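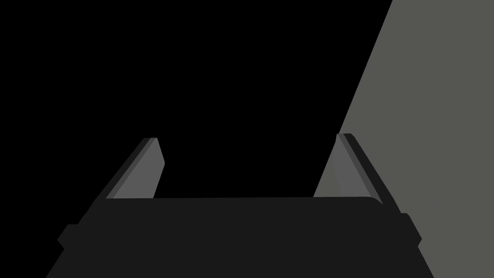
Wrist view in the simulator, jaws open and nothing between them.

How do I get the packing crew on side with our first robot cell?
Posted by Tuulikki Juntunen, 7 April 2019

Hi all! I run the afternoon crew at Ekinci, a mid-sized parts packer, and we're getting our first pick-and-place cell in December. I'm thrilled about it, I really am. We've been hand-sorting small fittings into trays for as long as I've worked there and plenty of sore wrists have come out of it. The integrator has given us a simulator login so we can look at the job before any steel gets bolted down, and I've been playing with it at home (my kids think it's a very boring video game).

My trouble is the crew. There are 10 of us on sorting. Management says no jobs will go, and I believe them, but people want to know what they'll be doing all day and I don't have a good answer yet. Has anyone been through this from the floor side? What changed for you? And is it worth showing people the simulator, or will it just look like a grey shape on a black background to them?

Deok-su Ki

Congrats, you're in for a great year! I was a sorter at Masorero when our cell went in and now I look after it with two others, so I've seen it from both ends.

Yes, show them the simulator, but let them drive. Our integrator did a slide show first and people sat there with their arms folded. Then one of the older sorters asked if she could have a go at the wrist view and she spent her whole lunch on it. She was the one who spotted that the fingers were closing across the short side of the part, when every one of us picks it up along the long side. They changed it before install. The colours don't matter much. With that view you're looking along the gripper toward the finger tips, and anyone who has picked up 3000 fittings in a shift has opinions on finger tips.

What changed: much less reaching and a lot more looking. You load, you clear jams, you check the odd tray, you fill in the fault sheet. The first month was harder than hand sorting, to be fair – the cell stopped all the time and the targets hadn't been adjusted. Ask for that in writing. Ask for paid training hours too, and for the training to go to everybody on the crew. At our place only three got it at first and there was some bad feeling, which took ages to mend.

The best part for me is that I can tell you why it stopped. I never thought I'd enjoy that, and I love it!

cinia_fan

we have one at Endine. its good. get the low bench not the tall one, your back will thank you. also ask who resets it after hours, ours was ringing my supervisor at home

Tuulikki Juntunen

Thank you both! Deok-su, the point about which side the fingers close on is brilliant – I've asked for an hour in the lunch room with the laptop and the big screen, and I'll bring a tub of fittings so people can compare. Hadn't thought about targets at all. Will ask about the bench as well.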